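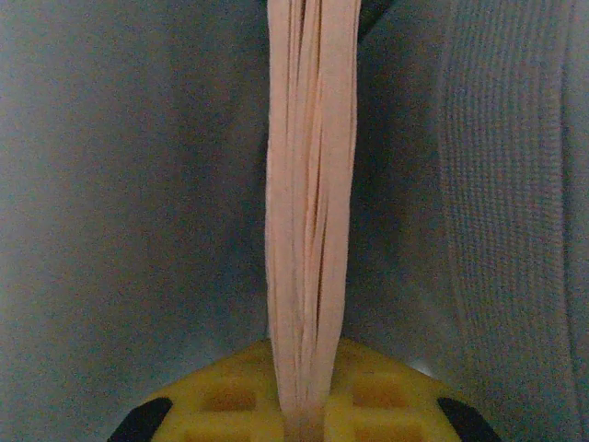
June, Starkadside, 6:40 a.m.

Wax temperature first. The iron went to 140 yesterday and smoked, so the dial reads high and I set it lower this morning. Two passes on each base, scraped after 14 minutes on the rack. Edges left alone. The glacier snow is coarse and abrasive before nine and the side edges have held up so far.

The upper lift opened at 7:15. Snow depth at the top stake 175 cm, down a little on the last reading I wrote in here. The Jilham run is open on the left side only; the right side has runnels that catch a tip at low speed. Vertical on the open section is 600 m with the traverse included. I skied it four times, then moved to the Lam draglift when the surface started to go soft below the rollover.

Notes on technique. Left turns still begin late. Hsiu-ying Yen followed me on the third run and said the outside hand drops before the pole plant, which tips the shoulder in. I skied the fourth with both hands held level and the turn came in sooner. Need to repeat this on steeper ground before I believe it.

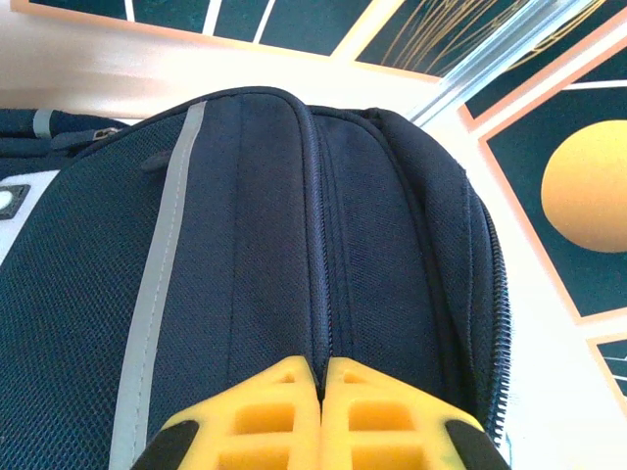 Load for the tour tomorrow needs to come down. The Pedance hut is 1,000 m above the valley station and I carried too much last time, mostly spare layers. A bag like the navy one, with fine mesh cloth and a zipper running down the front, is convenient at the lift but I would want a plain shell for wet snow. Skins, crampons, shovel, probe, one midlayer, food for the day. The second pair of gloves goes in the lid.

Binding check: left toe piece had grit in the pivot, cleaned and dried. Release setting unchanged on both.

Lifts stopped at 1 p.m. Legs tired on the last two runs, right knee quiet. Alarm set for 4:30.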